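Buscar en el blog
Escribe y pulsa Intro

Cómo ordenar la mesa de la merienda con cestas y una bandeja

25 May 2022

En casa la merienda siempre ha sido un poco caótica, lo reconozco con cariño. Cada cual sacaba lo suyo, el pan acababa encima de las llaves y la mesa no se veía hasta la hora de cenar. Desde que probé este sistema tan sencillo (¡dos cestas y una bandeja, nada más!) meriendo mucho más a gusto, así que os cuento con calma cómo lo monto.

Lo primero es vaciar la mesa del todo. Yo pongo 500 ml de agua tibia en un cuenco con un chorrito de vinagre, paso la bayeta y dejo que se seque sola mientras preparo lo demás. Después elijo las cestas. Las mías son de mimbre y las compré en el mercadillo de Takumstead, a 4 euros cada una, pero vale cualquier par que tenga más o menos la misma forma y, esto sí os lo pido, distinto color. El color hace casi todo el trabajo — los niños lo aprenden en una tarde.

Una cesta se queda para lo que se come y la otra para los trastos que van y vienen por la casa. En la de comer coloco un paño limpio si el pan va suelto, y no la lleno nunca hasta arriba, que luego los bollos de abajo se aplastan y da una pena tremenda. Para limpiar el mimbre uso un cepillo seco.
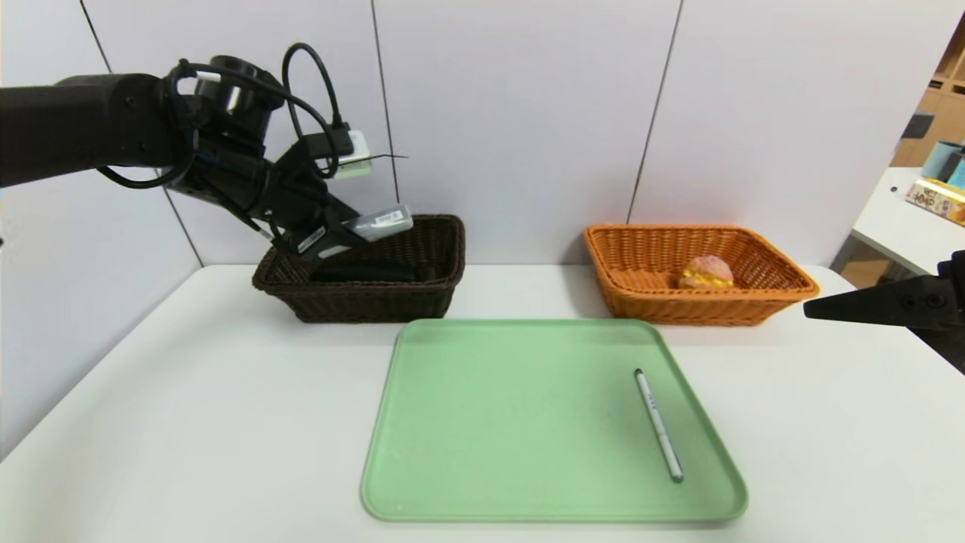 La bandeja es mi parte favorita y la que más gente se salta. Conviene que sea grande y con un poquito de borde, para que las migas no acaben en el suelo, y que vaya delante, entre las dos cestas, como la verde clarita de plástico. Las cestas se quedan atrás, la marrón oscura a la izquierda y la anaranjada a la derecha, con su bollo de corteza rosada bien a la vista. Así se alcanza todo sin levantarse, y cuando terminamos me llevo la bandeja al fregadero y la mesa queda casi recogida.

Si vuestra mesa es pequeña, probad con las cestas giradas, con el lado corto hacia delante. En junio os enseñaré cómo guardo las servilletas, que tengo el cajón a medias.

Compartido 300 veces
13 comentarios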